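Oct 21, 2026

The end-use statement was two pages long and had been filled in correctly. It named a buyer, a plant address, a machine model and a purpose, and it carried a stamp and a signature. Veronika Bakos read it in February and put it in the pile for further checks because the floor load given for the building was too low for the machine.

"A five-axis mill of that class needs a foundation," she said. "The form asked for the floor rating and they gave one. It was the rating for an office. Whoever filled it in had copied it from a lease."

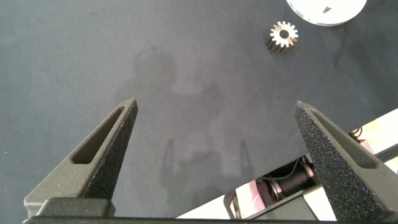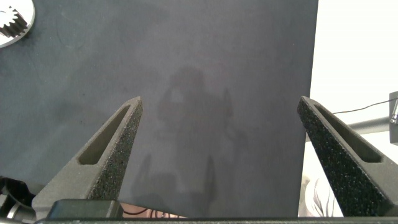

Bakos spent 14 years as a licensing engineer before moving to Clurnis, a consultancy that reviews export paperwork for makers of machine tools, bearings and measuring equipment. Her job is to decide whether a stated use is plausible for the goods ordered. She doesn't carry out investigations and has no power to stop a shipment. She writes an opinion, the exporter attaches it to the license application, and the authority decides.

We spoke for two hours at the firm's office and again by telephone. She agreed to discuss the February case on the condition that the end buyer's country not be given. The names of the trading companies appear in court filings and are used here.

The order came through Amska, a distributor with a clean record. Amska had been approached by Srisuk, a trading house that said it was buying for a pump manufacturer. The pump manufacturer existed. It had a website, a tax number and a listed telephone line that was answered during business hours.

"People expect a front company to be a mailbox," Bakos said. "That was common once. Now you usually find a real firm that does real work, and one order in its books that doesn't fit the rest. The firm may not know. A purchasing manager may have been paid to add a line to a list."

The line that did not fit was a request for thermal compensation software, with a positioning tolerance well beyond what pump housings require. Each item on the order could be explained by itself. A buyer may want a better machine than it needs, and salesmen encourage that. Bakos said she gives little weight to a tolerance figure until she has seen the rest of the tooling list.

"I look at the workholding first. Fixtures tell you the size and shape of the part. You can write anything you like under 'purpose,' but if you order a chuck for a thin-walled cylinder, you're going to be holding a thin-walled cylinder."

She asked Amska for the tooling list. It arrived eight days later and had been shortened. Three fixtures in the first quotation were missing from the second, and the total price had not changed.

Bakos described that as an ordinary clerical mistake by the other side. The revised list had been typed by hand over the old one, and the sum at the bottom was left as it was. She has seen the same error in other files, and she now asks for every quotation in its original spreadsheet form where the exporter is willing to supply it.

The authority's own checks took longer. According to the filings, customs officers in a third country opened an earlier consignment sent to Srisuk under a general description of "industrial spares." The consignment held 354 items, of which 17 were later classed as controlled. Most of the rest were seals, fasteners and filters of no interest. Bakos was asked to comment on the technical descriptions and was given the packing list along with the officers' notes.

"The seventeen were spread through the cartons," she said. "They weren't hidden. Each one had a part number, and the part numbers were correct. What was wrong was the description next to the number. A pressure transducer was called a gauge. A bellows valve was called a valve. Both are true in a way. An officer with forty other shipments to clear will read the word 'valve' and go on to the next one."

She does not blame the officers. The control lists are written in terms of performance, such as accuracy, wetted material and leak rate, and none of that can be read from the outside of a carton. A part has to be matched to a data sheet, and the data sheet has to be the right revision. In the Srisuk consignment two of the data sheets were for an older version of the same part, one that fell just under the threshold.

Asked whether that was deliberate, she said she could not tell from the documents. "It could be. It could also be that somebody downloaded the first sheet that came up. I wrote down that the sheet didn't match the part. Intent is for the lawyers."

The forwarding agent in the case, Gelness, told the court it had relied on the descriptions supplied by its customer. Bakos considers this a fair account of how forwarding works. An agent is paid by weight and distance, and has neither the staff nor the training to question a transducer. She would still like agents to keep the commercial invoice and the packing list together for longer than most of them do. In this case the invoices had been kept and the packing lists for the first two shipments had not.

The license for the mill was refused. The filings do not say what became of the pump manufacturer's order, and Bakos said she was not told. She learned of the refusal when Amska asked whether her fee could be paid in two parts.

Much of the conversation concerned verification after delivery, a subject on which she holds strong views. Many licenses carry a condition that the exporter may inspect the machine where it is installed. Few exporters do. Travel is expensive, the customer may take offense, and the service engineer who goes there anyway for maintenance has usually been told nothing about the license.

"The service engineer is the best source you have, and he's the last person anyone asks," she said. "He knows if the machine has been moved. He knows the spindle hours. If a mill sold for one shift a day has three times the hours it should have, that's in his report, and the report goes to the warranty department and stays there."

Relocation sensors are meant to deal with part of the problem. These units lock the controller if the machine is shifted or tilted, and the maker has to supply a code before it will run again. Bakos said they work well against casual resale. They are less useful where the buyer has its own controls engineers, who may fit a different controller and accept some loss of accuracy. She has reviewed one case in which that was done, and the machine's accuracy afterward was poor but good enough for the parts it was making.

She was more doubtful about automated screening. Clurnis uses a commercial product to check names and addresses against sanctions lists, and she has no complaint about it for that purpose. It found nothing on Srisuk, whose directors appeared on no list at the time. It also found nothing on the pump manufacturer. The product compares names, she said, and the difficulty in this case was a floor rating and a sum that didn't change.

Her own method has altered little. She reads the file once without notes. On the second reading she makes a table with the goods on one side and the stated process on the other, and marks each item as needed, useful or unexplained. A normal application has a few unexplained items. She asks about those by letter and records how long the answer takes and whether it comes from an engineer or from the sales office.

"An engineer will complain about the question and then answer it in too much detail," she said. "That's what I want. If I get one polite sentence saying the item is for general factory use, I ask again."

The second answer from Srisuk was a polite sentence. She quoted it in her opinion without comment and attached both versions of the tooling list.

Bakos has since been asked to help draft a guidance note for smaller distributors, covering the commonest mismatches between goods and stated use. The draft runs to 14 pages, and she thinks it is too long. Distributors of Amska's size tend to have one person handling export paperwork, often on top of other duties, and that person needs something that can be used with a customer on the telephone. She would cut the legal background and keep the tables.

One section she intends to keep deals with utilities. It asks the distributor to obtain the electrical supply, the compressed air pressure, the floor rating and the ceiling height of the room where the machine will stand, and to compare them with the maker's installation manual. The check takes less than an hour. She said that in her experience the figures for a real installation are seldom neat, and that there is nearly always a note from the customer asking whether a lower ceiling will do.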